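Marks on white desk board, how to get them off?
Asked in Cleaning & Surfaces · 3 answers · 357 views

I do small fiddly jobs on a white board that sits on top of my wooden table (keeps the table nice). Had it since September. It's now covered in grey scuffs, faint lines that look like pencil, and smudges. Some of the lines might be scratches, can't tell. Surface is matt, not shiny, and feels a bit powdery.

Tried so far: washing up liquid and warm water, then a rubber. Smudges went lighter, lines no diffrent. Board was from Granero I think, no label left on it. Don't want to bin it if I can help it, new one is over 20 quid.

Two pics, one of the whole board and one low down across the top.
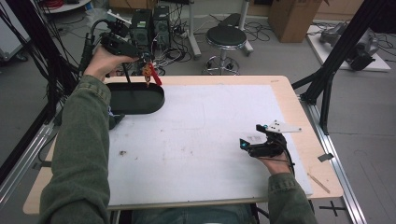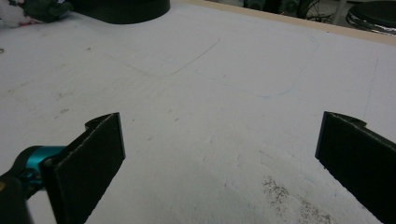
White board on the table, then the marks closer to. Tray on the left in the first one is where I put the bits.

Also is it worth putting something over it afterwards? Need it finished by Monday ideally.

Answer 1 – 3 votes

Melamine sponge, the white block sort. Damp not soaking, hardly any pressure. Do a corner first though – on a matt board it can leave a shiny patch and you will see that for ever. Wipe over with clean water after and dry with an old tea towel.

For telling pencil from scratch: run a fingernail across the line. If it catches it's a scratch and no cleaner will shift it. If it doesn't catch, go again with a soft white rubber, not the pink ones on pencil ends, they smear. I'd do this before any water. Wet pencil just spreads about.

Powdery feel could be dried soap, I had that on a shelf. Rinse it a couple of times with plain water and see.

Answer 2

Trimow cream cleaner, used it on my worktop, fine

Comment from asker: isnt that a bit gritty for a matt finish?

Reply: maybe yes. try underneath

Answer 3 – 3 votes

Agree with the sponge. Would not use cream cleaner on this, it'll dull it in patches and then scuffs show up worse.

If the lines are scratches you've got two choices, live with it or flip the board over. Have you looked at the back? Mine from Goossens was the same both sides and I got another few years out of it. Yours might be bare underneath, depends on the make.

Covering it – clear desk mat or a cutting mat, just lay it on top, don't stick it. Olis do them by the metre and you can trim with scissors. Leave it unrolled overnight or the ends curl up and everthing slides into the middle.

Comment from asker: back is white too!! never thought to look. will try sponge first then flip it. ta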